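Mesh Size, Zippers and Why I Bag the Dark Stuff

Last updated July 17, 2018
14 comments | Share this post 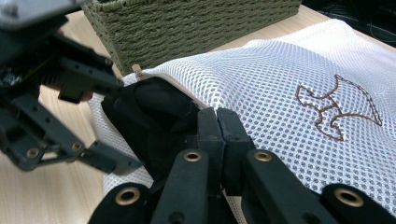 Honeycomb mesh bag, zipper at the corner, black item on its way in.

I have been sorting laundry into mesh bags since October, and I've now settled on a method I can repeat without thinking. These are my notes on it. They apply to a front loader with a medium drum and ordinary liquid detergent.

The first variable is the hole size. Mesh bags come in two broad types. Fine mesh is close to a sheer curtain. It keeps lint out but slows the water down, and a full bag of it comes out with detergent still in the folds. Open mesh, the honeycomb type, rinses well and drains fast in the spin. The cost is that small hooks and thin straps can work their way through the holes. I use open mesh for anything soft without hardware and fine mesh for anything with a clasp.

The second variable is the zipper. It is the part that fails. I had two Talter bags where the slider came off the track inside 6 washes, both times at the closed end. The bags I use now have a small pull tab, and I park the slider at the end of its run before the bag goes in the drum. If there is an elastic loop or a fabric garage at that end, put the tab under it. If there is not, a short piece of cotton string through the tab does the same job. Do not use a safety pin. It rusts, and then you have a second problem.

The third variable is fill. I weighed a few loads on the kitchen scale. One bag of folded dark items came to 637 grams dry, and it was too full. The items in the middle came out with sharp creases and the same fold lines they went in with. I now stop at half the volume of the bag, measured by eye with the bag lying flat on the table. The contents should be able to shift when you pick it up by one corner.

Black items get their own bag. My darks pick up lint from towels, and no amount of shaking fixes it afterward. Bagging cuts this down but doesn't eliminate it in open mesh, so I keep towels out of that load anyway. Turn everything inside out first. Fold once, loosely, and feed it in folded edge first. Stuffing from the top with the bag standing up leaves everything in a lump at the bottom. Loading it flat takes a few seconds longer.

I do the loading at the table with a green woven basket standing behind the bag. The basket was bought for bread and has never held any. It keeps its shape, which matters more than it sounds when you are working with one hand, and the bag does not slide into it. Clean bags are stored in it, flat, zippers open.

The embroidered outline on the bag, a spiky brown animal of some sort, possibly a dragon, is useful in one respect. Each bag in our apartment needs to be identifiable at a glance, and stitching survives the wash. I tried laundry marker on a plain white bag and it was illegible by the fourth cycle. Mebrat Tsegaye suggested colored thread through the seam, and I have done that on the two plain ones.

Settings: 40 degrees Celsius, normal spin, no softener. Softener leaves a film on the netting and the bags start to feel slick. If yours already do, run them empty with 200 ml of white vinegar in the drawer and air dry them. Do not put them in the dryer. I lost a Werkero bag that way. The mesh pulled in along one side and the zipper would no longer lie straight.

Open questions: whether a round bag tumbles better than a flat one, and whether double stitching at the seams is worth paying extra for. I have a round one on order and will add the weights and fill levels here once it has been through a month of use.

Posted by Fraser Swanson
Shared 6 times
14 comments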